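**From:** Nivon Institute, Office of Shared Facilities
**To:** lab-users list
**Subject:** Re: Proposed changes to the loan and storage of heating equipment

Members of the list,

The office has received a number of replies to its February message on heating equipment, including one long reply from the Borkano teaching laboratories, which was sent to the full list and is quoted in part below. The points raised there were also raised privately by several other groups, and the office is answering them here so that all units have the same text to work from.

> The teaching laboratories support the move to a single loan pool in principle. Our concern is with timing and with storage. Our sections run back to back for most of the term, and the window between an afternoon section and an evening section can be as short as twenty-five minutes. If every hotplate must go back to the Ko building storeroom between uses, our staff will spend that window pushing carts.
>
> We would also like to know how oil baths will be handled. The draft says that they are to be "phased out where practical." We have no objection to aluminum blocks, and we already use them in two courses, but our older procedures were written for oil and the heating times printed in the student manual assume it.
>
> Third, the draft does not say who pays when a borrowed unit comes back with a cracked top or a burned cord. Under the present arrangement each unit repairs its own equipment. Under a pool, that is no longer obvious.
>
> Finally, we ask that the largest vessels be treated separately. A 2000 mL flask on a standard stirrer is a different matter from a small one, and the draft treats them alike.

The responses below have been agreed with the storeroom and with the electrical shop. They replace the matching sections of the February draft. Sections not mentioned here stand as written.

## 1. Return between sections

The office accepts the point made by the teaching laboratories. Equipment issued for a scheduled course may remain in the room for the length of the course booking, including overnight, provided that the room is locked and the booking in Zulent names the room and not only the course. Research groups may hold equipment for up to 8 weeks on a single booking. A booking may be renewed once through Zulent without contacting the office. Further renewals are at the discretion of the storeroom and will depend on the waiting list.

Units left in a room under a course booking must be unplugged at the wall at the end of the last section of the day. The switch on the front of the unit is not sufficient for this purpose.

## 2. Oil baths and metal blocks

The phrase "where practical" has been removed from the draft. In its place, the following applies:

- No new oil baths will be issued from the pool.
- Existing oil baths may be used through the end of the current academic year by groups that have a written procedure calling for one.
- Groups that need a temperature or a vessel shape for which no block is stocked should write to the storeroom. The storeroom will try to obtain a suitable block or will grant a written exception.
- Used silicone oil goes to the waste room in a labeled, closed container. It must not be returned with the bath.

The pool now holds blocks for the common round-bottom sizes and for vials. Flask supports and cork rings are not tracked in Zulent and may be taken from the open shelf next to the storeroom window. Plastic supports are for cool glassware only and should never be placed on a heating surface, whether or not the unit is switched on. Please return them to the shelf clean, and do not write on them with solvent-proof marker. 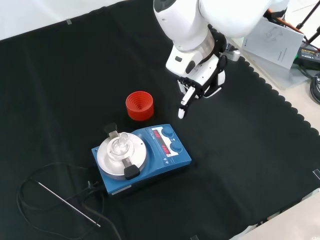 ## 3. Repair costs

For the first year, the cost of ordinary wear will be carried by the pool. Ordinary wear includes worn feet, faded dials, loose knobs, and stirring motors that slow down with age. The following will be charged to the borrowing unit:

1. Cracked ceramic tops, where the unit was recorded as sound on issue.
2. Cords that have been melted, cut, or taped.
3. Corrosion from spills that were not reported within one working day.
4. Missing clamps, rods, and temperature probes.

The storeroom will record the condition of every item at issue and at return. Borrowers may be present at either check and are encouraged to be present at the first. A borrower who disagrees with a recorded condition should reply to the automatic message from Zulent on the same day. After that, the record will be treated as accepted.

Reported spills will not be held against the person who reports them. The office repeats this because the inventory completed last fall covered 487 items of heating equipment, and a large share of the repairs that followed came from spills that had dried inside the casing before anyone at the storeroom knew of them.

## 4. Large vessels

The teaching laboratories are correct that the draft made no distinction by size. Vessels of 2000 mL and above will now require a heavy-duty stirrer, which is booked under its own category. These units are kept on the lower shelves in the Ko building and should be moved on a cart. A large vessel must be supported by a clamp at the neck as well as from below.

The standard stirrers remain suitable for all routine bench work at smaller volumes. They should be set on a level surface with the controls facing the user and the cord led away to the rear or side. Nothing else may be stored on the heating plate, including when the unit has been off for some time.
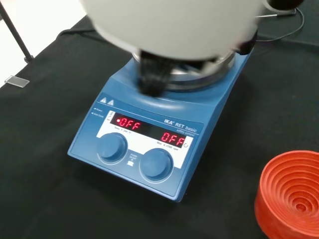 *Hotplate stirrer on a black cloth-covered work surface.*

## 5. Electrical checks

The electrical shop will check every pooled unit once a year. Units that pass will receive a colored tag near the plug. Units without a current tag should not be used and should be brought to the storeroom, or reported by email if they are too heavy to carry. Privately owned units that are not in the pool are subject to the same check, and their owners are responsible for arranging it.

Power strips may not be joined end to end. No more than 3 heating units may be run from a single bench circuit, and groups whose rooms have older wiring may be given a lower limit in writing. Where a lower limit has been given, it should be posted beside the breaker panel.

Extension cords are permitted only for the length of a single experiment and must lie flat. The February draft allowed them under door thresholds. That sentence was an error and has been struck.

## 6. Unattended and overnight heating

Several groups asked whether the overnight form would change. The form itself is the same, but it must now be attached to the booking as well as posted at the bench. The posted copy must show the contents of the vessel, the set temperature, a telephone number that will be answered at night, and the time at which the run is expected to end.

Heating under reflux overnight requires a water-flow monitor or an air-cooled condenser. Groups that rely on running tap water should check their tubing and clamps before leaving and should not leave a run of this kind over a holiday closure.

Blocks hold their heat well after the unit has been switched off. Users should leave the supplied "hot surface" card beside the unit until the block has cooled, and should use the block handle or heat-resistant gloves when moving one. Clamps and screws on a block should be checked by hand while the block is cold.

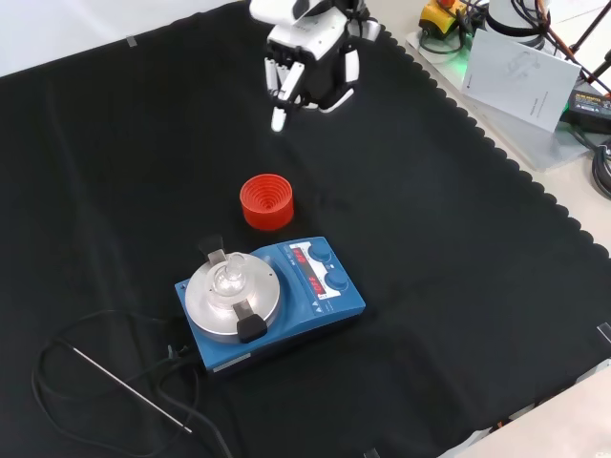 **May a group keep its own aluminum block if it was bought before the pool was set up?**

Groups may keep any block they bought themselves. It should be marked with the name of the group and left out of returns, and the storeroom will not replace it if it is lost.

## 7. Booking categories in Zulent

The categories have been renamed so that they match the shelf labels. "Plate, general" is now "Stirrer, standard." "Plate, large" is now "Stirrer, heavy-duty." Heating mantles keep their present name. Blocks are booked by vessel size and are not supplied automatically with a stirrer, so a group that needs both must enter both. Existing bookings will be moved to the new categories by the office and need no action from the borrower.

Sand baths were left out of the draft list. They have been added under "Other heating," together with the two small drying ovens formerly kept in the corridor outside the balance room.

## 8. Next steps

The revised text will be placed in the shared documents folder this month, with changes marked. Comments may be sent to this list or to the office directly. Comments that concern a single room or a single course are better sent directly.

The teaching laboratories have asked for help in revising the heating times in the student manual. The office is willing to print replacement pages once the new times have been tested and supplied by the course staff. Pages received before the end of the term can be included in the next printing. Later pages will be issued as loose inserts.

The storeroom window in the Ko building is open from 8:30 a.m. to noon and from 1:00 p.m. to 4:30 p.m. Returns outside these hours should not be left in the hallway.

Office of Shared Facilities
Nivon Institute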